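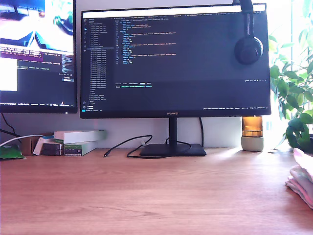
*Workstation desk, Otdale room. Work surface clear in front of the monitor.*

# Cullano: Progress Report to Anghel, August

## 1. Scope of this report

The report covers the household textile work package, which deals with the handling and folding of small soft items on an ordinary desk. The other two work packages (hard goods, storage) are reported separately. All work in the period took place in the Otdale room. The Bindonach room was not used and no costs were charged to it.

## 2. Work surface

The desk in the Otdale room was kept as the standard surface. It is wood, light in color, and takes daylight from one side. The front part of the desk is kept free for the cloth; the monitor stays behind it, with the code editor open during sessions. Boxes are stacked at the back left against the wall.

Two points remain open:

- Cables. A loose black cable still lies in front of the monitor base. Clips have been ordered and will be fitted under the rear edge.
- Light. In bright hours white fabric loses surface detail, and fold edges are hard to judge. A plain roller blind is included in the request in section 6.

## 3. Items and fold records

The plan called for 3454 fold records by the end of the work package. The total now stands at 959, all of them entered and checked against the log. The pace was slow in the first half of the period, when the log format was changed twice. It has been stable since then.

The item list was widened from flat towels to garments with elastic waistbands. These behave differently from towels. The band holds tension while the fabric below it spreads, so the lower edge has to be laid out before the first fold is made. Fluffy, terry-like material adds a second difficulty: it springs back after folding – a thin cotton item does not.
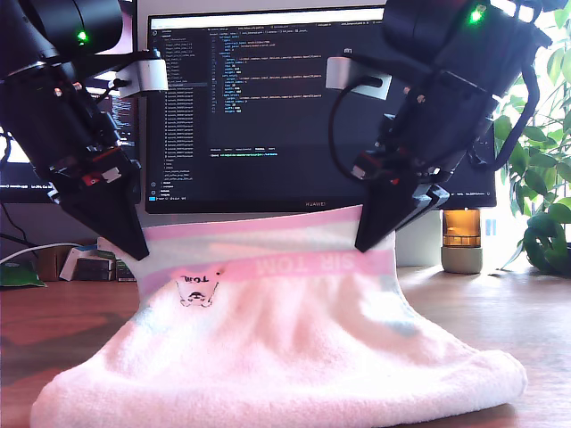
**How is an item with a waistband oriented at the start of a fold?**
The band goes to the far side of the desk and the hem to the near side, with the item spread flat before the first fold is counted.

Printed bands and labels are now logged with each item. A reversed print shows that the inner side faces out, and the record is marked "inside out." Previously such records were mixed with the rest, which made the fold results hard to compare. Older entries are being sorted again under the new rule.

## 4. Fold quality

A fold is accepted when the edges line up within the set margin and the item lies flat with no rolled hem. Thick items are scored on a separate sheet. The margin for thick items was widened in this period, as the old one had been written for dish towels. 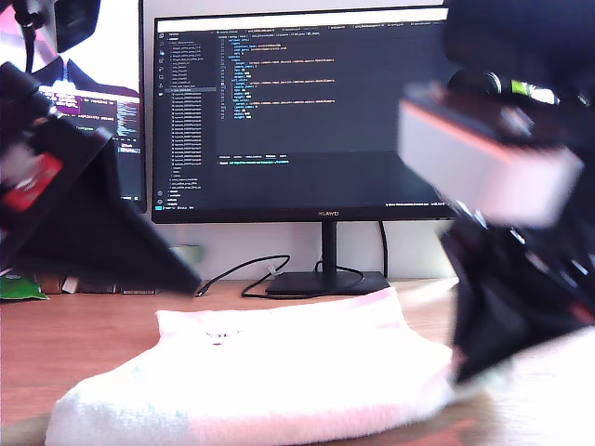 **Are items pressed or ironed before they are folded?**
Items are used as they come out of the dryer, and the only preparation is shaking them out once over the desk.

## 5. Spending

The period budget for supplies was $300. Of this, $80 went to cable clips, laundry bags and labels. The balance is carried forward.

## 6. Requests and next steps

1. Approval to buy one roller blind from the carried balance.
2. Agreement to move the target date for the full record count by one month. The daily rate does not support the original date.
3. Start of the mixed-pile task – towels and garments together – once the older entries have been sorted.

The revised item list and the fold log will be sent to Anghel with the next report.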